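The Working Counter
Kitchen storage is coming out of the cupboard

7 August 2018

For many years the advice given to households was to clear the kitchen counter and keep it clear. Appliances went into cabinets, utensils into drawers, and tea into whichever tin was empty. The current season's ranges take a different view. Manufacturers now assume that the things used every morning will stay where they are used, and they design accordingly.

Musovo, whose spring catalog appeared in May, lists 265 items for the open counter, among them lidded canisters, trays and divided boxes. Its best-selling line, Pondeck, is made entirely of bamboo and can be bought one piece at a time. Drindeck, a smaller firm, offers a set of 23 pieces at $300, with trays sized to fit inside one another when they are put away.

The arrangement of such pieces deserves some thought. A tea caddy with a handle can be carried to the table and returned — a modest convenience, but one that is used daily. Tea bags sorted by kind stay in order when each has its own compartment. A raised rim on a tray keeps small items together, and long spoons stand best in a wide, heavy crock within reach of the stove.

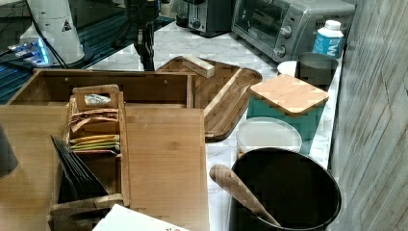 Should bamboo organizers be oiled?
Food-grade mineral oil, applied thinly two or three times a year, is sufficient for most unfinished bamboo. Lacquered pieces need only a damp cloth and a dry towel.

Appliances set the limits of any plan. A toaster needs open space over its slots, and a toaster oven should stand clear of the wall by the distance given in its manual. Wooden boxes and paper packets belong well away from both.

Readers with larger budgets may wish to consider Magnusson, which builds counter storage to measure. Prices begin at $699, including a home visit and a drawing of the finished layout. Orders placed before the end of the month are delivered in the fall, and the firm accepts returns on any piece that has not been cut to size.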